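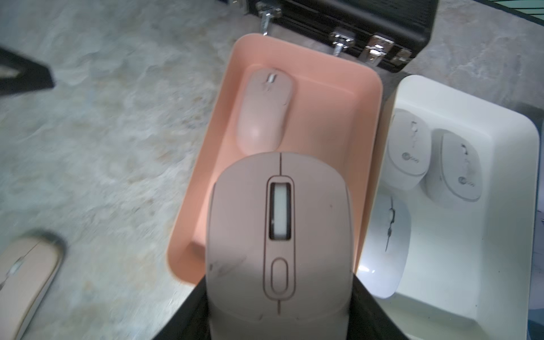 How do I sort a pile of computer mice without losing my mind?

By color first. Everything else (size, shape, who it belongs to) can wait until the colors are apart.

Home FAQ Desk Stuff Contact

Aug 8, 2019, by Faustine Royer

Why trays and not a drawer?

I tried the drawer! It was 19 mice in a heap and I could never find the one I wanted. Shallow trays let me see what I've got, and I can slide a whole tray over to whoever needs it.

Do the trays have to match the mice?

It helps a lot. Pink goes in the salmon tray, white in the cream one, and lavender gets the slate blue because I don't own a purple tray — close enough for me.
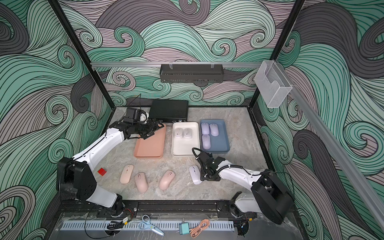

I do one color all the way through before I start the next, and pale lavender is the one I get wrong most, so I hold it up next to a white mouse if I'm not sure.

How do you clean them?

A barely damp cloth, then a dry one. For scuffs I use a bit of Arneo paste and rub for roughly 10 seconds. Unplug or switch off first, please.

What about the table?

Leave yourself some bare space. I used to cover every inch of mine and then had nowhere to put anything down.
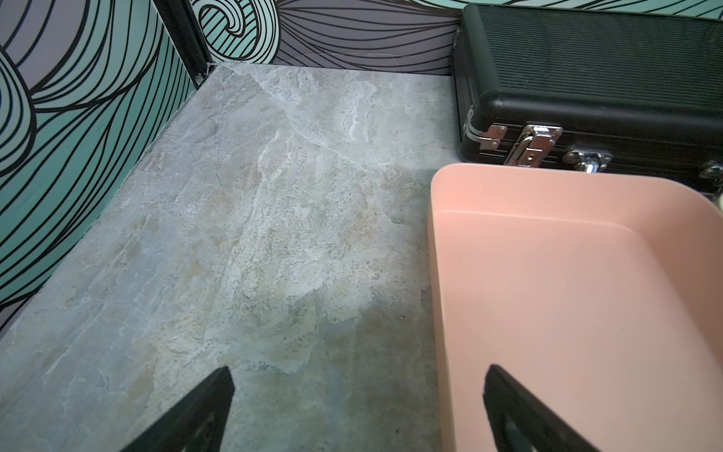

A patch the size of a dinner plate is plenty, and I wipe it when I'm done.

Where do you get your trays?

Mine came from Tsakiris, in a pack of five. Serkport has deeper ones, but I didn't like reaching down into them.

Last updated: March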